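Zernano (task planner)

Zernano is an open-source task planner for robots with two arms. It takes a short goal, such as "put the first aid supplies in the basket," and turns it into an ordered list of arm movements, handing each one to the motion controller when its turn comes. Development began at Cledcombe in December and the first public version, dated 1/31/23, was written largely by Concetta Melis. The planner is small, quick and surprisingly pleasant to read, and it has become a favorite starting point for people learning how planning and control fit together.

Overview

Zernano keeps a table of every object it knows, with a pose, a size and a list of allowed grasps. Each entry also has a "holder" field, which names the surface, container or gripper that has the object at that moment.

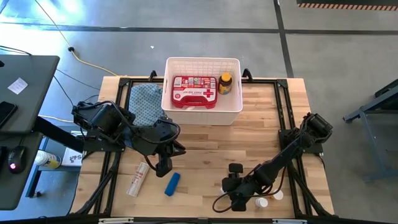
The holder field is what makes the planner so good at containers. An object can be held by a basket, the basket by the table, and a change to one entry carries through to everything inside it. With a first aid kit and a brown bottle both in the basket, the planner stores two objects under one holder, and a request to move the basket brings both of them along in the model. Older planners from the same group, including Villa, stored every pose separately and had to update each one by hand!

Perception

Object poses come from Skernititz, a companion package that merges the views of several cameras. An overhead view is best for finding where things lie, and a low view is best for height, so Skernititz gives each camera its own weight for each axis. Baskets with a grid of holes are a lovely hard case (depth readings slip straight through the gaps), and the package fills them in by fitting a solid wall to the rim and ribs.

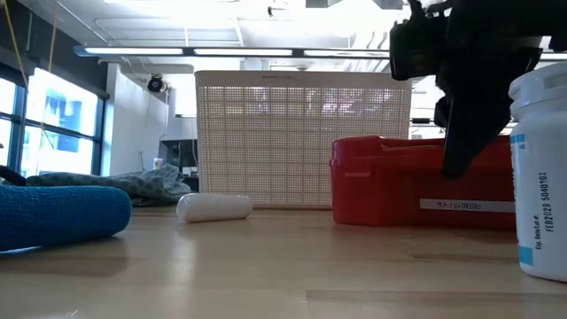 Low view across the tabletop, with a gripper finger in front of the red case.

Pose estimates are refreshed 25 times per second. If an object drops out of every view, its last pose is kept for 300 frames and then marked as stale, and the planner will not plan a grasp on a stale object.

Soft items such as cloths are stored as a height map with no grasp list of their own. Grasps on them are worked out fresh each time, usually at the tallest fold. 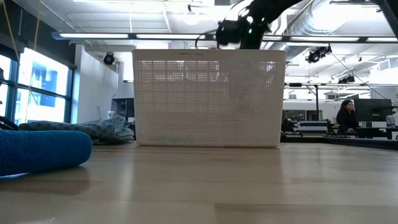

Planning and arm sharing

The search runs over 14 basic actions, among them reach, grasp, lift, place, hand over and wait. Each action is given to one arm, and the space over the table is split into zones that only one arm may claim at a time. An arm that can't get its zone waits, or the planner looks for other work it could do. Watching it shuffle a plan so that both arms stay busy is a real treat.

The search stops after 100 milliseconds and returns the best plan so far, so a long job may be planned again several times along the way. 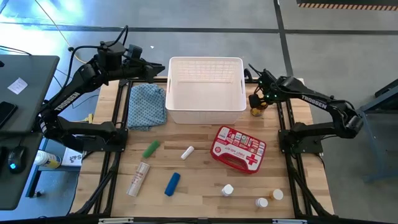
Two arms at a shared table, the right gripper at an amber bottle and the basket empty.

Limits

Zernano does not model liquids, and it treats a bottle as a rigid body whether full or not. Rolls and other round items are assumed to stay where they were placed. Support for more than two arms is listed as planned.

See also

Villa (task planner)
Skernititz
Motion planning
Bimanual manipulation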